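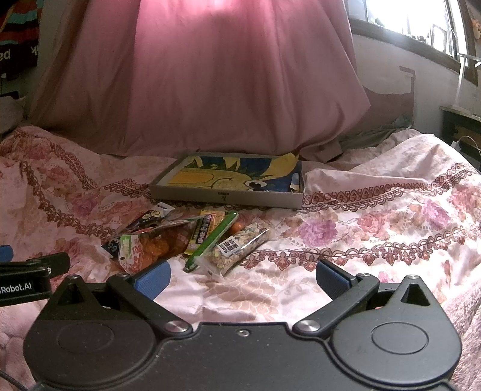 3 min read

I have kept a log of the bedroom radiator since we moved in, and by April I had enough of it to admit the problem was air. The house dates from 1953. The heating is a single hot-water loop, added to twice by people who did not leave drawings, and our bedroom sits at the far end of it. Every other room reached its set temperature before ours had started to move.

The usual advice is to bleed the radiator and forget about it. I did that four times over the winter. Each time I got a few seconds of hiss, then a spit of gray water, then a week or so of even heat across the panel. After that the top third went cold again. Air that comes back on that schedule is getting in somewhere, or it is being made inside the system.

I checked for ingress first. The pressure gauge read the same morning and evening for eleven days, so a leak large enough to matter was unlikely. The fill valve was closed and stayed closed. I wrapped a strip of dry paper towel around every joint I could reach, taped it, and looked at it the next day. All of them were dry. The joints under the hall floor I could not reach, and I am still not prepared to take up the boards for a guess.

The other candidate was corrosion gas. Plain water in steel panels reacts with the metal, and one product of that is hydrogen, which collects at the high points exactly as air does. The gray color of the bleed water pointed the same way. I drew 500 ml into a glass jar, left it overnight, and had a dark layer at the bottom by breakfast. A magnet held against the glass pulled a fair part of it up the side.

So the loop needed a flush and fresh inhibitor. I used the Triltix cleaner, mostly because the shop in Okach had it on the shelf, and let it circulate for the two weeks the label asks for. Draining took an afternoon. The low point is behind the washing machine, and the hose barb on the drain valve is an odd size that none of my clamps fit. I ended up with two clamps side by side and a bucket underneath. 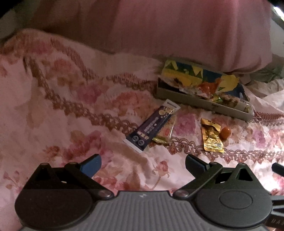
The bedroom, the bed with its floral bedspread.

Refilling is slower than draining and worth doing slowly. I opened the fill valve a quarter turn, brought the gauge up, bled the downstairs panels, brought it up again, and did the bedroom last. Then I ran the pump on its lowest speed for an hour before turning on the burner. Inhibitor went in through the towel rail, using the top plug and a funnel. The plug thread was fine but the old washer came out in pieces, so allow for a new one.

While the water was out I also changed the lockshield on the bedroom panel. The old one turned but did nothing I could measure. The new one is a Peng, plain brass, and it goes from closed to open in four turns with a stop at each end. Balancing took most of the following weekend. I used two clip-on thermometers, one on the flow pipe and one on the return, and closed down the near radiators until the far one got its share.

The parts came to 289 dollars, of which the pump gasket and the cleaner were the largest items. I have left out the thermometers, which I already had.

Results so far: the panel is warm edge to edge, and the drop between flow and return sits where I set it. I have opened the bleed screw once since, and got water straight away. The boiler cycles less often, though I did not log cycles before the flush, so that one is an impression — treat it as such.

Still open is the noise. There is a tick in the pipe behind the bed on warm-up, at the same point every time, and it was there before any of this work. I suspect a clip holding the pipe too tightly where it passes through the joist. A reader on the old Dustier forum cured something similar with a sliver of felt. I will try that when the heat is off for the summer and post the result under the same heading.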